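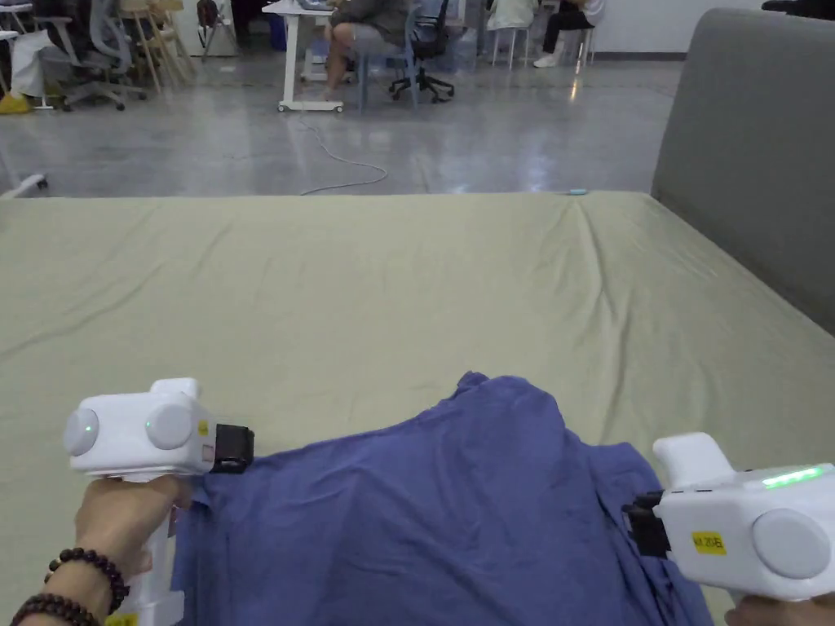

Left jaw was sticking again. Milagros felt it before she saw it, that half second where she let go and the thing didnt.

"Palomino left's dragging," she called out.

"How bad?"

"Bad enough."

Shirt back down on the green sheet. Again. Pinch, lift, spread, let go. Right one opened clean. Left one thought about it.

Eliécer Huaranga came across the concrete with the tray. Hex keys, swabs, the little tube of grease Siltbridge mailed in January with no instructions. He sat on the edge of the bed and held out his hand like a dentist.

"What's the count on it?"

She checked the sheet. "146 since you last had it open."

"Should go 2,000."

"Well."

He powered it down. Waited for the lights to quit. Damus, the last tech, never waited, and Damus had burned up a board that way and then gone off to Kusham to do forklifts. Two screws, front plate, jaw out. He turned it under his phone light and grunted.

Lint. Blue lint, packed behind the slide, tight as felt. He got it with tweezers, a strand and then a whole wad.

"That's your shirt," he said.

"It's not my shirt."

It was her brother's shirt. She'd brought it from home because the ones in the bin were too stiff, they folded like cardboard, and who has shirts like that. She didn't say so. Eliécer laid the wad on the tray and looked at it a while.

Swab. Swab. Grease, less than you'd think. Jaw in, plate on, first screw, second screw, back the first off a quarter turn. He always did that. She had asked why once and he'd said his father did it on pumps.

"Zero it."

She held it shut and counted three. Opened. Shut. Number came up 18 when it should of been nothing.

"Again."

Shut, three, open. Zero.

He wrote it on the tape on the tray, the time, his initials, and under that, small, lint. Then he picked up the tweezers and held out his hand for the right one.

"Right one's fine," she said.

"Same shirt," said Eliécer.

She gave it to him.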